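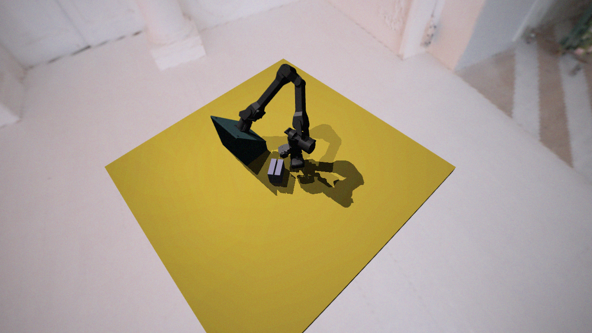
6 min read

Bench tips: setting up a simulated pick before you touch the arm
Workshop notes, Brestavico
Cúc Vi

Most of the time lost on a small desktop arm goes into the software. The tips below cover a single job: one arm, one mat, one small block, and a gripper that should close on the block and lift it. The render at the top is the state I save as the start of the grasp phase, with the fingers open above the mat and the block still clear of both of them. I use Mesix as the simulator and Mima as the planner. The settings have other names in other packages but they are usually there.

Frames and units

Pick one unit for length and write it in the file header. Meshes exported in millimeters and loaded as meters are the most common fault I get asked about. The arm either vanishes or fills the room.

Put the world origin on the mat surface, at the center of the base mount. Do not put it on the floor. The mat has a thickness, and if the origin is under it every grasp height carries an offset that someone will later add a second time.

Draw the axes in the viewer at the base, the wrist and the point between the fingertips. Leave them on until the first clean lift. If the tool axes swing the wrong way when the wrist turns, fix the joint sign in the model file. A minus sign added in the control script will work until you change planners.

Name frames by what they are bolted to. "tool_2_new" is no help in February when you open the project again.

Collision shapes

Use the full mesh for drawing and simple shapes for contact. Two capsules cover the long links well enough. Boxes are fine for the finger pads, and the block should be a box too, even if the drawn version has a dark line along the top.

Pad the links but leave the fingers unpadded. A padded finger reports contact with the mat well before it gets there, and the planner then refuses every low grasp. If you see 14 failed plans in a row with the same message, check the padding before you check anything else.

Allow contact between fingers and block in the grasp phase only. In the approach phase it should count as a collision. The switch belongs in the phase table, in the same file as the speed limits.

Adjacent links overlap a little at every joint. Turn off checking for neighboring pairs by name. Turning it off for the whole arm lets the wrist fold into the base.

Approach and descent

Plan to a pre-grasp pose straight above the block, then descend in a straight line. Two short plans are easier to debug than one long one. In Mima the descent is a separate call and should have its own time limit.

Keep the elbow up. On an arm of this layout the upper link rises away from the shoulder and the second link comes down from the elbow, and there is normally a second solution with the elbow low that drags a housing across the mat. Seed the solver with an elbow-up posture and reject any answer more than a set distance from it in joint space.

Line the fingers up with the narrow side of the block. A block lying at a slant to the base needs a wrist turn, and the turn should be finished before the descent starts. Turning on the way down sweeps a fingertip into the block.

If the planner returns a different path each time from the same start, fix the random seed. I use 601. The number means nothing, but it is in all our saved runs.

Perception: shadows

Shadows cause more false detections than clutter does. With a single strong light, the arm throws a large dark shape on the mat, and the shadow of the base may lie right across the part you are picking. A detector working on brightness will join block and shadow into one blob and report a center that is off to one side.

Things to try, in this order:

Segment on hue first and brightness second. A plain mat in a strong color makes this easy. On yellow, the shaded area turns olive or brown but stays well apart in hue from a gray or lavender part.

Mask out the arm with its own model. The joint angles are known, so the silhouette can be rendered and subtracted.

Take the detection image before the arm moves over the block, and store the result. Re-detecting in the middle of the descent is rarely worth it on a part that does not move.

Vary the light direction between runs. If the pose estimate follows the shadow, you will see it in the plot.

Do not turn shadows off to get a clean number. I did that on the Đoàn cell, and the threshold I ended up with was useless on the real bench by Friday.

Detailed surroundings such as walls, columns and plants can stay in the render if the detector is cropped to the mat. They cost frame time and that is all. If training images are the goal, leave them in and swap them often.

Contact and gripping

Set the physics step before tuning friction. Friction values found at a coarse step do not carry over to a fine one. If the block jitters while just resting on the mat, the step is too long or the contact is too stiff. Let it settle before the first command goes out.

Limit finger force and command the fingers slightly past closed. Position control with no force limit will push the pads into the block, and the solver then throws it across the room – entertaining once.

Check the lift by block height. Finger gap alone is not enough: a gap wider than zero can mean the block is held, or that one finger has caught on the other.

Logging

Log joint targets, joint positions, contact pairs and phase name on every control tick. Skip the images unless a run fails. My last batch was 871 runs, of which 183 failed, and the phase name alone sorted nearly all the failures into two piles. One was pre-grasp timeouts. The other was early contact on a finger during descent, which came back to a stale block pose.

Save the full simulator state at each phase change. Being able to reload at the start of the grasp and step forward one tick at a time is worth the disk space.

Keep the failed runs when you change a setting, and replay those first.

Before moving to hardware

Compare joint limits in the model with the ones in the motor controller. They should match, or the model should be tighter.

Run the whole sequence at a tenth of full speed with no block on the mat. The height check should report a failed lift. If it reports success, stop and fix it.

Raise the pre-grasp height for the first session, then lower it a little at a time.

Zero the arm again after any cable or screw has been touched. Write the new offsets into the calibration file and commit it with the rest.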